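Bench notebook, desk area by the white wall
July 2019
Subject: takeout on the long table, bag / bowl / cup, and whether any of it needs a system

Starting point is Su-bin's claim that we lose too much time to lunch because the food comes in one big bag and gets unpacked in no particular order. Su-bin wants a fixed layout for the table. Bowl on the left, cup behind it, bag parked at the right end, lamp and kettle and tissues never to be moved. I said I would try it before arguing. I have now tried it and I still want to argue.

First complaint. The layout was drawn up by someone who had not carried a full bag. A bag parked at the right end is fine when it is empty. Full, it wants to slump, and it slumps toward whatever you have put next to it. Iddrisu says to put the heavy thing in the bottom corner. Fine, but the heavy thing is usually the drink, and the drink is what you least want lying in the bottom corner.

Second complaint, the mat. I-seul bought it after the business with the soup in May and swears by it. I grant that it saves the wood. I don't grant that it saves any cleaning. A dark mat hides the big spills and shows every small one, so you wipe it more often and with less conviction. Chili is the worst. It leaves specks, you go at them with a dry tissue, and you have moved them along.

Third, the back row. Lamp, small cup, kettle, tissue box. The rule says these stay. I have no quarrel with the tissues being at the back, one arm's length from anywhere. The kettle I do have a quarrel with. Stavros makes tea with it in the middle of everybody else's lunch, which means reaching over the bowl with a kettle full of boiling water. I asked him to move it to the shelf. He said the shelf has no outlet. I checked. He is right, annoyingly.

The lamp cord also needs a tie. It wanders over the tabletop with that little switch on it and I have set a bowl down on the switch more than once.

Now the bowl. Everything in Su-bin's layout depends on the bowl having a place, and this bowl does not want one. The beige one will not sit the way you would like a bowl to sit. Arsalan thinks it was meant for bread. I think it was meant for a store window. Either way I would not plan a lunch around it, and if chili goes anywhere it should go in the plain white plastic one, which has no ambitions.

The cup is the one item I have no complaint about. Tall, red, lid with a spout. Stands where you put it. Can stay.
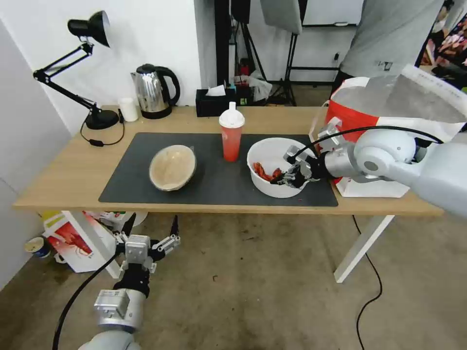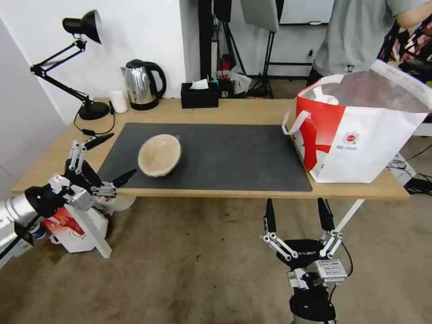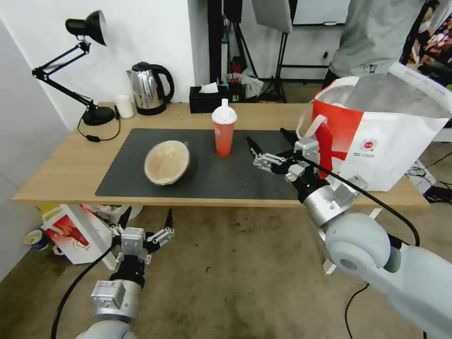
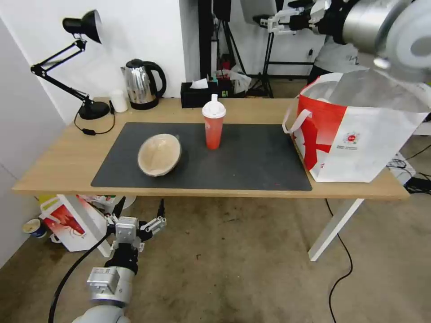

Same table in all of them, beige bowl on the left half of the mat.

What Su-bin's sheet says we should do, copied so I can cross things out later:

Bag goes to the right end and gets opened there.
Cup out first, set behind the bowl.
Food into the bowl, straight from the bag.
Trash back into the bag. Bag off the table.
Wipe the mat.

My notes against it. "Food into the bowl" does not say which bowl, and we have two in circulation. "Trash back into the bag" is a bad idea with a lined bag we mean to use again. Once there is sauce down in the lining you are not getting it out, whatever Iddrisu says about baking soda. "Wipe the mat" does not say with what. I used a damp cloth and then a dry one and that was fine, so write that in.

Su-bin also says the whole thing takes 80 seconds if you follow the order. I would like to see that done by somebody who is hungry. I ran it twice by myself and did not time either go, because the second time I stopped to pick up napkins. Not evidence of anything. Su-bin should not quote it as evidence of anything either.

I-seul's view, for the record: leave the table alone, eat in the kitchen. Nobody took this up, but it is the cheapest proposal so far.

To do
Cord tie for the lamp (Arsalan has a box of 100, ask).
Second power strip so the kettle can go on the shelf. Stavros to agree to this in writing.
Decide on one bowl. I vote white.
Su-bin to rewrite line three and line four.
Find out who keeps folding the bag while it is still damp inside – it smelled bad this morning and I am not the one who put it away.

Will try the order once more with a full bag and somebody else doing the unpacking. I expect the same result.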